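**Jimolik teleop sim package – worth the licence?**

**torque_ripple**
Looking at the Jimolik bimanual package for our lab. The quote came back at $2,954 per seat, with a cheaper tier at $1,616 that drops the hand retargeting. We'd be using it for sorting tasks only. Has anyone run it against the Neves kit?

**kelpline**
We've had both. Neves has better contact handling. Jimolik installs faster and the logging is cleaner. If you need multi-fingered hands, the cheaper tier is no use to you, as it maps everything to open/close.

**m_sandpiper**
> the cheaper tier is no use to you

Disagree. For sorting into trays, open/close covers most grasps. We ran the lower tier for a season and only upgraded when we moved to in-hand rotation.

**kelpline**
Depends on the object. Flat blocks, fine. Anything round slips out of a two-state grasp unless you raise the friction past what your real fingers can do, and then your policy learns the wrong thing.

**torque_ripple**
Noted. What about the scenes that ship with it? The Bonditz reseller said they were "minimal", which could mean anything.

**m_sandpiper**
They are. Colour-sorting task on the full tier, default room, default lighting: 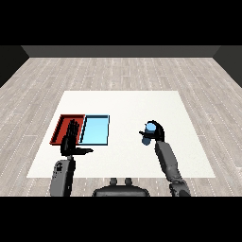
*Reading time for this thread: 2 min*

Red tray and blue tray on the left, pale blue object in the right hand. Flat lighting, plain table, no clutter. You will want to add your own textures and randomize the lights before training anything on it.

**kelpline**
Note the reach, too. The object is in the right hand and the trays are both over on the left half of the table, so you're either crossing over or doing a handover. Check that your arm limits match before you collect 90 demos and find they don't.

**brackish_node**
Does it export to Brornov format yet? That was the dealbreaker for us in December.

**m_sandpiper**
Through a converter script. It loses the finger joint names, so keep a lookup table.

**torque_ripple**
I'll ask for a trial of the full tier and test the round parts first. Will post grasp numbers when I have them.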